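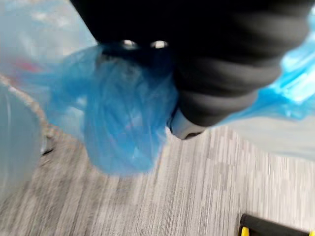 Figure 4. Thin blue plastic bag, bunched at left and drawn tight at right. Pale translucent plastic at upper left.

4.2 Condition of bags and the sorting of thin film

Of the 540 items of plastic film collected from the 16 households, 353 were carrier or liner bags of one kind or another. The rest were wrappers, bread sleeves, produce film and loose sheet, and are covered in Section 4.4. This section deals only with the bags and with the state they were in when they reached the sorting table.

We had planned to sort by size and color, following the scheme used in the first round at Clovasgate. This worked badly for the thin bags. A thin bag that has been used once seldom lies flat again, and two sorters given the same bag often put it in different size classes depending on how hard they pulled it open. Color gave trouble too. Where a thin blue bag is folded over on itself the plastic looks dark, and where it is a single layer it may be light enough to see shapes through. A stretched part can look brighter than a slack part of the same bag (Figure 4). In the first week we found the words "light blue," "blue" and "dark blue" all entered for bags from one roll.

We therefore dropped shade from the record and kept only the base color. Size was replaced by condition, using four classes:

Flat: the bag is smooth or has fold lines only.
Folded: the bag was put away in a packet, triangle or roll that holds its shape.
Crumpled: the bag is wrinkled over most of its surface and holds no regular shape.
Knotted: the bag is tied closed or tied to itself, whatever the state of the rest.

A bag that was part crumpled and part pulled smooth was entered as crumpled. The bag in Figure 4 falls in this class. It has a rounded, hanging mass of folds on one side and a taut, glossy stretch on the other, and a sorter who looked only at the right-hand part might call it flat. Sorters were told to judge the bag as a whole and to let go of it before deciding.

The written rule for knotted bags was changed once. At first a knot took precedence only if the bag could not be opened without cutting. Apolinar Lozano, who did most of the sorting in the Wihongi half of the study, pointed out that this made the class depend on the patience and fingernails of the sorter. From the second week any knot counted. Bags from the first week were still in their trays and were sorted again under the new rule.

Crumpled bags made up the largest class in both areas. Folded bags came almost entirely from households that kept a drawer or a box for them, and in those households the folding was usually one person's job. Several people said in the interviews that they folded heavy bags and pushed thin ones into whatever space was left. The trays bear this out. Heavy carriers appear in all four classes, while the thin bags are nearly all crumpled or knotted.

The most common way of keeping thin bags was to put them inside another bag, which hung from a door handle or stood under the sink. Bags kept this way become tangled. Handles pass through each other, and when one bag is taken out a second often comes with it. Some residents described pulling out a handful and pushing back what they did not want. We think much of the crumpling happens at this point and not during first use, but our data cannot settle the question, as we saw each bag only after it had been handed in.

Overlapping layers were a source of error at the table. Thin film clings to itself, and a bag can hide inside another of the same color. Dagmar Jurčo ran a second pass on every tray and separated each bag by hand, starting from the handles or, where there were none, from the open edge. White and clear film was harder than colored film. A pale sheet lying behind or beneath another pale sheet is easy to miss, and printed marks seen through a layer of it are often too blurred to read. Sorters were asked to lift the top layer away before copying down any print. If the print could still not be read, the field was left blank.

Weighing was done after sorting. Single thin bags fell below what the Gotov bench scale could weigh reliably, so they were weighed by tray and the tray total was divided by the number of bags. Heavy carriers were weighed one at a time. The weights in Table 6 for thin bags are for this reason means only, and no spread is given. Bags with visible food or liquid inside were set aside and do not appear in the table.

Two points should be kept in mind when the classes are compared. First, collection ran for 9 weeks, and the households were given a paper sack to hold their film between visits. A bag that went into the sack flat may have been crushed by what was put in on top of it. We asked residents not to press the contents down, but at least two of the sacks from Clovasgate arrived packed tight. Second, the condition classes say nothing about whether a bag could be used again. A crumpled bag may be perfectly sound, and a neatly folded one may have a split along the bottom seam. Holes and splits were recorded in a separate column and are reported in Section 4.3.

The scheme was then tried on a small batch from the Pistton store, where bags are returned at the counter and dropped straight into a bin. The same four classes were used without changes. Knots were rare there and flat bags more common. The batch was too small for us to report shares, and those bags are not part of the totals given above.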